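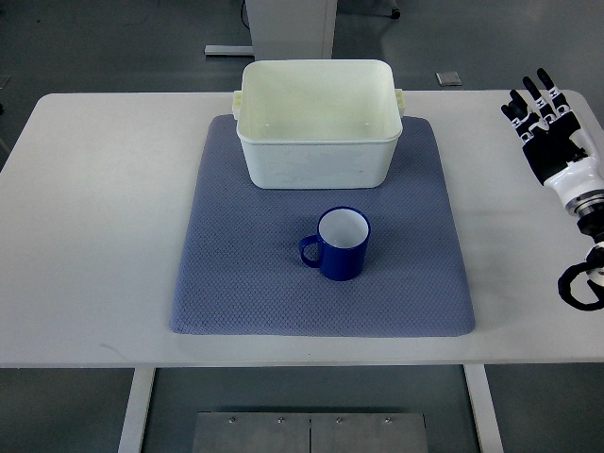 Muvau Square Table Mat, blue-gray

I've been selling table mats out of my little shop, Sernier, for a good while now, and the Muvau is the one I keep at home too. It's a square, padded-looking mat with rounded corners and a fine pattern pressed all over the top (my sister says honeycomb, I say diamonds, you can decide!). The color is a soft blue-gray that looks good on a white table and doesn't fight with whatever you put on it.

I like a mat I can leave out all day. Coffee goes on it in the morning, then the mail, then whatever I'm fixing or sorting. It's big enough for a white plastic bin with a mug in front, so you can get a sense of the size from that. The corners can lift a bit when it's new, so lay it face down overnight and it should settle.

Cleaning is easy. Wipe it with a damp cloth and a drop of dish soap, and go over it with a soft brush if crumbs get down into the pattern. Please don't put it in the dryer. I did that once with mine and had to order another one!

What you get
One mat, rolled in paper
A 2-year guarantee from us
Item number 617

What you don't get
The bin and the blue enamel mug are sold separately. The bin has a small molded handle at each end and you'll find it on the Chamoun storage page. The mug is on the Ernar page with the rest of the kitchen things, and yes, it's white inside.

Shipping and returns
We made about 2,000 of these in the first run and the next lot is due in June, so if the button says sold out, leave your email and I'll write when they land. Returns are fine as long as the mat is clean and you still have the paper it came in. Questions go straight to me, Usa Kamolrat, through the contact form. I usually answer in the evening, after dinner.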